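Gidbridge reuse center changes how it sorts donated dishes

2 min read
14 shares · 3 comments

The household reuse center in Gidbridge has revised its procedure for donated tableware. The change took effect in August and applies to plates, bowls and serving pieces. Cups, cutlery and cookware are handled as before.

Under the old procedure, pieces were held back until a matching set could be made up. Stock built up faster than sets could be completed, and by early summer the storeroom held 3,000 pieces with no match. Mixed plates are now priced singly and go out for sale with the next restock.

"Most households that come to us want a few usable plates and are not concerned with the pattern," said Beat Plattner, who runs the center. "Holding a plate for months to find its partner was a poor use of shelf space."

Sorting is now done by material first, then by shape. Glass is kept apart from ceramic at every stage — including washing, where each material has its own basin. Pressed or textured glass gets a separate check along the rim, as fine chips are hard to pick out against a raised pattern.

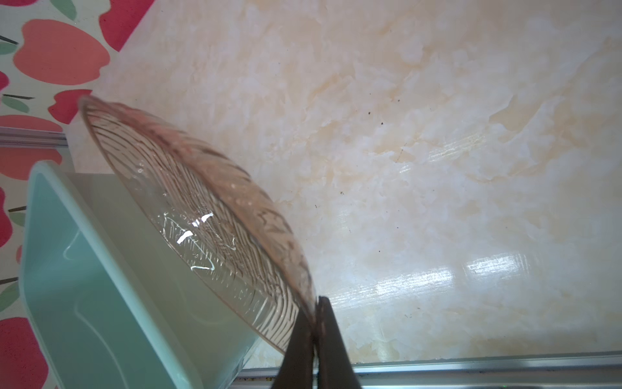
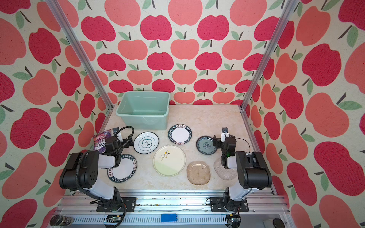

Top: a clear glass bowl with a ridged pattern. Bottom: plates in mixed styles in front of a mint green basin.

Prices and drop-off rules

Single plates are priced by size, in two bands. Square and oval plates are charged at the same rate as round ones. Pieces with printed borders or painted decoration carry no extra charge.

Donors are asked to wrap glass individually and to pack no more than 5 plates to a bundle. Cracked items are refused at the counter — the center has no outlet for broken ceramic. Drop-offs are limited to 100 pieces per household per month.

Ea Mogensen, who coordinates the neighboring center in Malura, said her site will adopt the same sorting order once new shelving is in place. The two centers will keep separate stock and separate price lists.

The Gidbridge counter accepts tableware until 3 p.m. Larger loads need to be booked by phone.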